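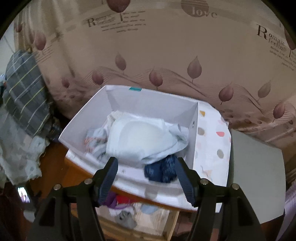

Marisol Iwasaki had been told, on her very first morning at Trilter, that a cable seal is only as good as the person who tightens it, and she had believed it the way you believe your grandmother about soup. So when the Kurkora pump cabinet tripped again in May, she took the fault personally, and she was still turning it over at home that evening, in front of the white box with the mustard and pink dots on its side, where the cream towel sat folded behind something crumpled and pale blue. A towel against the wall, she thought, pressed there by whatever was beside it. Pressed on one side only!

She rang Mortimer Marchetti, who was halfway through his tea and didn't mind a bit.
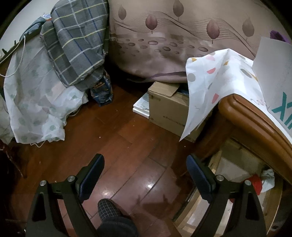
"The clamping ring," she said. "It's biting on one side and the braid's barely touching on the other."

"After 3320 hours of running?" said Mortimer, and she could hear him put down his fork. "Well, love, it would be, wouldn't it. Bring the 20 millimetre spanner and I'll meet you at the gate."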